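Print this page | E-mail this page

Do Shared Kitchens Waste Less Food?
A student project report

Why I picked this

The leaflet that came with my room at Loturstead House says that "living together means wasting less." It gives no source. The same sentence is on the housing office's web page, and a version of it is painted on the wall by the recycling bins. I have lived in shared housing for two years and I have cleaned out a lot of refrigerators, and I didn't believe it.

The argument behind the leaflet goes like this. When people share a kitchen they buy bigger packs, cook bigger meals and pass on what they don't want. One person alone buys a bag of spinach, eats a third of it and throws the rest out. Four people finish the bag. It sounds reasonable. A lot of things about food sound reasonable until you look in the trash.

My question was simple: do people in shared kitchens throw out less edible food per person than people who have a kitchen to themselves?

What other people have said

I read what I could find in the library and online. Most of the work on household food waste asks people to say how much they throw away. I have doubts about this. People are bad at remembering trash, and they are worse at admitting to it. When I asked my own housemates what they had thrown out in the past week, all of them said next to nothing. The bin was full.

The studies that weigh the trash are more useful, but they mostly look at families. A family is different from a shared house. In a family somebody is usually in charge of the food. In a shared house there may be a shelf for each person and a war over the freezer. I don't think you can take a number from one and use it for the other, though the leaflet seems to have done exactly that.

There is also a lot of material from companies. Vusar sells a storage box with a dial on the lid to show how old the food is, and the brochure claims that users "save more." More than whom? It doesn't say. I left this kind of source out.

How I did it

I used two buildings. Loturstead House has large kitchens, each shared by a floor. Mbeki Court, across the road, has single studios, each with two burners and a small refrigerator. Both are for students, both are the same walk from the same supermarket, and the rents are close enough that I didn't try to adjust for them.

I put a note under every door in both buildings asking for people to take part. In the end 127 residents said yes. Each kitchen got a lidded bucket for food waste, and I collected the buckets and weighed them on a kitchen scale. I sorted the contents into two piles: food that could have been eaten at some point, and food that couldn't, such as bones, tea bags and onion skin. Only the first pile counts in my results.

Sorting was the worst part of the project and also the part I trust least. Is a potato peel edible? I said no. Is a broccoli stalk? I said yes, and two people who helped me weigh things disagreed. Bread crusts went in the edible pile. Moldy bread also went in the edible pile, on the grounds that it had been bread once. Anyone who repeats this should write down the rules before opening the first bucket. I wrote mine down after the third, and had to go back through my notes.

The collection ran for 13 days. I had planned for 14, but the last pickup at Mbeki Court was emptied by the cleaners before I got there, so I dropped that day for both buildings.

I also ran a short questionnaire at the end. It asked how often people cooked, whether they ever cooked with somebody else, and whether they ate food that had been left out for anyone to take.

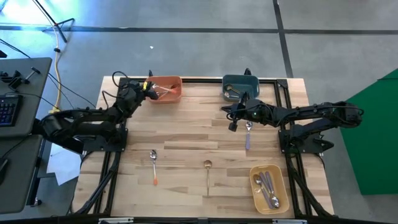 Sharing food and sharing a kitchen turned out to be separate things, and I should have seen that coming. Most people at Loturstead House cook alone in a room that other people also cook in. They buy their own milk. On one floor there were several open cartons of milk in the same refrigerator, each with a name on it. What people share is the stuff that doesn't go bad: pans, the drying rack, the common table, plastic bowls like the orange one and the dark teal one, and utensils left lying in a bowl until somebody wants them. I have nothing against sharing bowls, but a bowl doesn't rot. If the claim is that shared living cuts waste, then the sharing has to reach the food, and mostly it doesn't.

What I found

The shared kitchens did not waste less per person. They wasted slightly more. The gap was small, and I wouldn't bet on it holding up if I did the whole thing again. I would bet against the opposite result, though, which is the one on the wall by the recycling bins.

The kind of food was different in the two buildings. At Mbeki Court the edible pile was mostly fresh vegetables and bread, which fits the half-bag-of-spinach story. People living alone do have trouble with packs that are too big. So the leaflet is right about that part.

At Loturstead House there was some of that too, but there was much more cooked food. Rice came up again and again. So did pasta with sauce already on it. My guess is that people cooked too much, put it in the refrigerator and then lost track of it behind other people's things. A studio refrigerator is small enough that you see everything in it when you open the door. The ones at Loturstead are tall and deep and packed.

The biggest single item was a pot of stew that weighed more than 800 grams without the pot. It had been on a bottom shelf for long enough that people on that floor had stopped thinking of it as food. I asked in the floor chat whose it was and got no answer. I left it in the results, but I also worked out the averages without it. The shared kitchens still came out slightly ahead in waste, though by less.

The questionnaire was not much help. People who said they "often" cooked with others did not live on the floors with lighter buckets. Either cooking together makes no difference, or "often" means something different to each person who ticks it. I suspect the second.

The "take me" shelf

One floor at Loturstead House had a shelf where people could leave food for anybody to take. The housing office likes this idea and has put up a sign for it. I looked at it every time I collected a bucket. Chocolate and chips went quickly. Open jars, half an onion in plastic wrap and a bag of lentils stayed where they were. As far as I could tell the shelf moved food that would have been eaten anyway, and gave the rest a stop on its way to the bin. That is one shelf on one floor, so I won't make too much of it. But the sign does make too much of it.

Problems with this project

There are a lot of them and I would rather list them than have somebody else do it.

The people who took part chose to take part. Somebody who throws out a lot of food may not want me looking through it. This could be worse at Mbeki Court, where a bucket belongs to one person and can't be blamed on a neighbor.

People knew they were being weighed. Buckets in both buildings got heavier toward the end, which may mean that people were on their best behavior at first and then forgot about me.

I couldn't measure anything that went down the sink. Soup, milk and old juice don't show up in my numbers at all.

Food eaten outside the building wasn't counted either. A student who buys every lunch on campus will have a light bucket and may still leave half a sandwich on a tray.

My scale is a cheap one. I checked it with a 1,000 gram bag of sugar and it read a little low. It read low for both buildings, so the comparison should hold, but the weights themselves should not be quoted.

And the buildings may differ in ways I didn't think of. Mbeki Court has more graduate students, who are older and may have learned to shop by now.

What I would do next

I would like to know if the size of the refrigerator matters more than the number of people using it. That could be tested by giving a floor several small ones in place of a big one. The housing office has told me there is no money for this. I would also run the collection across a whole term, with the first two weeks thrown out so people have time to forget the buckets.

Brarkano, which runs the meal plan, has offered to let me weigh tray waste in the dining hall in January. I have said yes, on the condition that I choose the days.

I have asked the housing office to take the sentence out of the leaflet or to say where it came from. They replied that the wording is under review. It was still on the wall when I handed this in.

Print this page | E-mail this page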